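Chapter 4
Surfaces: Looking After the Things We Put Things On

In the last chapter we spent a good deal of time on floors, and I hope you have all forgiven me for the section on skirting boards. We now come up to waist height, to worktops, tables, shelves and desks, and I must admit that this is the part of the book I most looked forward to writing. A floor is walked on and largely forgotten. A table gets leaned on, spilt on, written at, argued over and wiped down several times a day, and it will put up with nearly all of it if you treat it with a little patience.

By the end of the chapter you should be able to tell a sealed surface from an unsealed one, choose a cloth and a cleaner to suit it, and carry out the full wipe-down that is set as Practical Task 4B. You will need your notes on dilution from Chapter 2, so do go and find them now (I know how easily loose sheets wander off).

Let us begin with colour, which may seem an odd place to start. When I taught the household course at Rolldale, my students would nearly always reach for the spray bottle before they had looked at what they were about to spray. So I made them stand still for a whole minute, cloth behind their backs, and simply look. They grumbled, of course! But pale, warm-coloured surfaces are very good at hiding things. Tea, cooking oil, honey and old polish all dry to some sort of tan or amber, and against a background of much the same shade they can sit for months without being noticed. 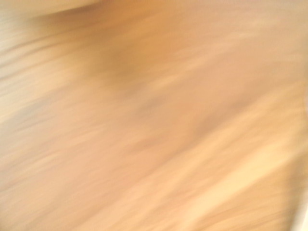

The remedy is to stop relying on your eyes alone. Bend down until you are nearly level with the surface and look along it towards a window, so that the light skims across. Sticky patches will show up as dull islands, and polish that has been put on too thickly will show as bands. Then run the backs of your fingers lightly over it, for they are less hardened than the tips and will pick up a tacky spot very quickly. Only after that should you fetch your bowl of water.

A word about grain. If your table is real wood, the grain will generally run along the length of the boards, and you should wipe the same way. Going across it tends to leave grit lodged in the tiny hollows, and a second pass then drags the grit about and scratches the finish. If the surface is a printed one, made to look like wood, the direction matters much less, although I still wipe lengthways out of sheer habit and I don't suppose I shall ever stop.

The Ustero method, which we shall follow throughout this chapter, uses 2 cloths, one damp and one dry, and never lets them swap jobs. It sounds fussy when you read it on the page, and I thought so too at first, but by the third or fourth table your hands will have taken it over and you can let your mind go off and think about supper.

Before you read on, choose one surface at home that you use every day. Write down its colour, whether it feels smooth or slightly rough, and when you last cleaned it properly. Keep the note somewhere safe, as we shall come back to it in Section 4.3.

4.1 Sealed and unsealed surfaces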